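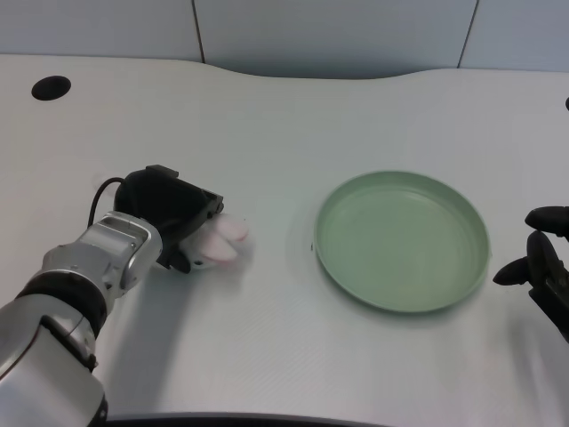 Seidu Abugri wrote:

> Has anyone tried the Zuvilar folding solar panel with a small power bank? Mine charges my phone fine in full sun, but every time a cloud goes by the phone stops charging and won't start again until I unplug it and plug it back in. I have five days on the Tundberg trail in October and would like to come home with a working phone. Is it the panel, the cable or me?

Seidu, I had the very same thing with my panel and I'm so glad you brought it up, because the fix is easy and you'll love the setup once it works!

Don't plug the phone into the panel at all. Put the power bank on the panel during the day and charge the phone from the bank at night in the tent. Most banks don't care if the power comes and goes, they just pick up again when the sun does. Phones are a lot fussier. Mine used to light up its screen at every passing shadow (which used more battery than it gained, I'm sure of it).

A few other things from my trip up to Sutberg this spring:

Keep the bank in the shade. I tuck mine in the pocket behind the panel with a sock over it. On the first day I left it lying on a rock and it got so hot it shut itself off until supper.

Use a short cable. I had a long thin one from a drawer and swapped it for the stubby one that came with my Nouri headlamp, and what a difference!

Hanging the panel off your pack looks great but doesn't do much if you're walking away from the sun all morning. I get far more out of a long lunch stop with the panel flat out and tipped toward the sun.

My bank weighs 494 grams, so it isn't tiny, but it gets me through five days with photos and maps and a little music. I also have an old 2000 mAh stick that I keep full and never touch unless I need it. It's good for part of a charge and fits in a shirt pocket.

Do a trial run in the backyard on a cloudy Monday or something before you go. And please write back and tell us how the trail was, I've wanted to do that one for years!

Filed under: Camp Power & Charging

Back to top | Contact the list owner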